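厨房台面操作任务示教采集规范的制定与试行
学生课题结题报告

课题组成员:Zohreh Kiani、Babak Talebi、Afshin Shirazi
指导教师:Hooman Rashti
课题代号:Toltby

一、课题背景

家庭服务机械臂的研究近年来越来越依赖人工示教数据。本校机器人实验室在前期工作中积累了一批台面操作记录,但各届学生的布置方法、命名方式和中止条件互不一致,后续使用者往往需要重新核对每一段记录的初始状态。Toltby课题的任务是在现有设备条件下,编制一份可供本科生直接执行的采集规范,并以厨房台面为对象进行试行。

本课题不涉及控制算法的改进,也不对机械臂的性能作出评价。规范文本参考了实验室原有的安全守则,由Ladan Sadeghi老师审阅后定稿。

二、规范的主要内容

(一)台面布置。每次采集开始前,操作员应对照布置表逐项确认器具位置。器具分为两类:一类为任务对象,如砧板、抽屉、面包片模型;另一类为背景物,如杯具、储物罐、调料瓶。背景物在同一批次内不得更换或移位。需要改变布置时,应另立批次编号。

(二)人员分工。每个工位由两人负责,一人操作,一人记录并看管急停按钮。记录员不得兼任操作员,交接班时须在记录表上签名。

(三)运动限制。机械臂自台面上方进入工作区时,末端速度不得超过限值的70%。夹爪接近抽屉把手、玻璃器皿或电器时,应改用低速模式。线缆须留有余量,不得在台面边缘受力。

(四)中止条件。出现下列任一情形,操作员应立即停止并将该段记录标为无效:夹爪与背景物发生碰撞;任务对象滑落至台面以外;线缆缠绕关节;有人进入工作区。

(五)视角与命名。同一工位至少设置两个固定视角,其中一个为俯视。文件名依次包含批次、任务、视角和序号,不得使用操作员姓名。

三、试行情况

试行于一月进行,使用实验室厨房工位一处。试行任务共14项,包括开合抽屉、取放面包片模型、移动砧板等,累计取得记录700段。 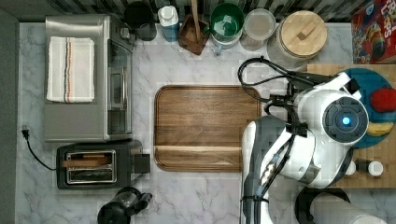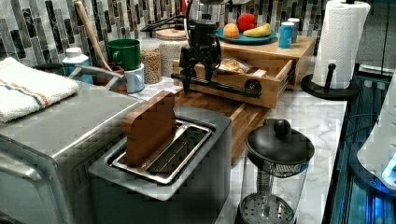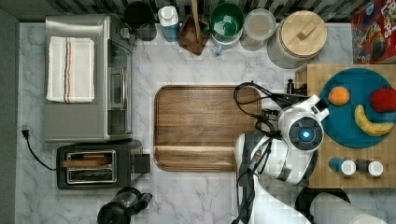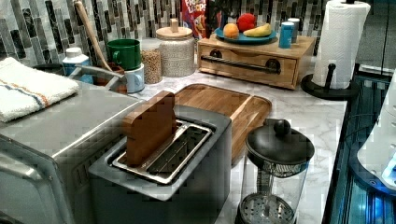
图1 厨房工位台面。第二幅中抽屉处于部分拉开状态,第四幅中面包片形木块立于烤面包机槽内。

试行初期,两名操作员对“初始状态”的理解存在差异。一名操作员认为抽屉闭合即可开始,另一名则要求果盘内水果的朝向也须与布置表一致。经讨论,课题组在布置表中增加了“允许偏差”一栏:果盘位置须对齐标记,水果朝向不作要求,但水果种类和数量应当如实登记。

电源线的处理是另一项修订内容。原稿仅规定线缆不得进入工作区,未说明小家电自身电源线的放置方法。修订稿要求:不参与通电任务的电器一律拔下插头,插头的放置位置写入布置表。

四、问题与讨论

试行中共有3项条款未能按原文执行。其一,低速模式的切换依赖操作员自行判断,记录表上缺少对应的时间标记。其二,中止后的复位步骤过于简略,Talebi同学在复核时发现,部分批次复位后未重新对照布置表。其三,两人分工的要求在晚间时段难以保证,课题组建议晚间只进行数据整理,不安排采集。

关于面包片模型的使用,组内曾有不同意见。Shirazi同学主张以真实食品进行部分采集,以提高外观上的多样性。Rashti老师认为本阶段应优先保证各批次之间的可比性,且真实食品的碎屑会增加清理工作。规范最终规定以模型为主,使用真实食品须单独申请,并在批次说明中注明。

五、后续工作

规范第二稿已提交实验室存档,供下一届学生使用。尚未完成的工作包括:编写复位步骤的图示说明;在记录软件中加入速度模式的自动标注;将运动限制条款与实验室安全守则的相应条目逐条对应。上述工作由Kiani同学负责移交,移交材料包括布置表模板、记录表模板及全部批次说明。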